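Kitchen and washing-up assistant (part time), Prillside

Malance runs 20 short-stay flats in Prillside and needs someone to look after the kitchens between guests. The hours are mornings, Monday to Friday, with the odd Saturday in November. You would be on the payroll from your first shift.

Most of the work is at the sink. You wash what guests have left, stand the plates in the rack, wipe down the worktop and the wall behind it, and clear the drain strainers. Glasses and cutlery are dried by hand and put away. Bed linen and bathrooms are done by another team — you will not be asked to cover for them.

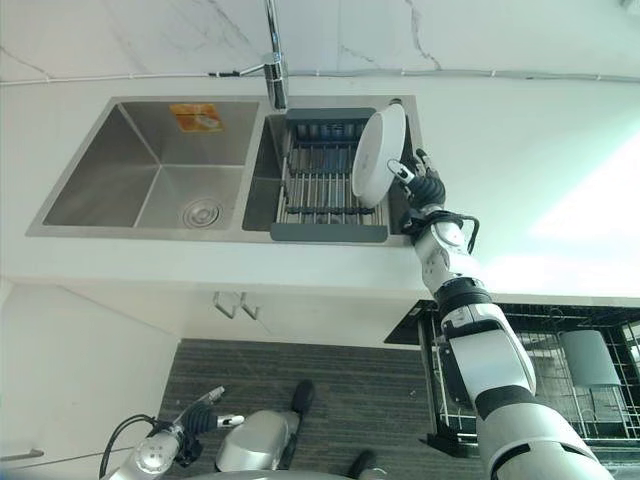
Serpil Aksoy says the plates take less time than people expect and the pans take more, and that anyone starting should ask for a second pair of gloves on the first day. She also says to empty the cupboards under the sink before anything else, as guests leave half-used bottles there.

No experience is needed, but you should be able to stand for most of a shift and manage stairs — two of the buildings have no lift. Gloves, aprons and cleaning products are supplied. Travel between buildings is paid.

To apply, write a few lines about yourself to Selim Aydoğan at the Malance office, 155 Kırmızıgül, Prillside, by Saturday, October 11, 2025. Please give a phone number and the mornings you can work.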